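Visit to the Clostmont gripper lab, October 14, 2025

We got to Tramevside a little before lunch and signed in at the side door, since the front one is locked during test runs. Aisling Gilmartin runs the bench and took us straight through. She had two grippers ready to compare: the Nigam, a parallel unit with hard fingers, and the Wunus, which has softer pads and a wider opening.

Both went on the same arm with the same controller, and swapping them took longer than I expected. The Wunus needs its own cable, and the plug sits under the wrist where you can't get a thumb to it. Kieran McGrath did it with a pair of bent pliers.

The Nigam closes faster and repeats well. It did 168 picks of small parts before lunch with two drops, both on a thin washer. The Wunus was slower but handled rounded things better, and it didn't need the grip force reset between objects. Its pads pick up dust, though, and Kieran wipes them down every 10 picks.

After lunch we moved to the wrist camera. Small objects inside other objects are a regular part of their test list, and the operator works mostly from the wrist view. On a dark table the shadows get deep and white items tend to wash out.

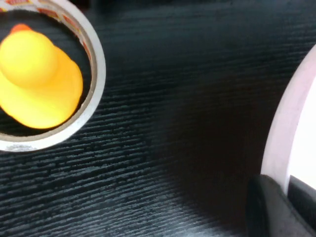 Can you swap grippers without recalibrating the camera?
Only if the camera bracket stays on the wrist. The fingertip offset still has to be changed in the controller for each gripper.

We left with a copy of the pick log and a quote for one spare set of Wunus pads.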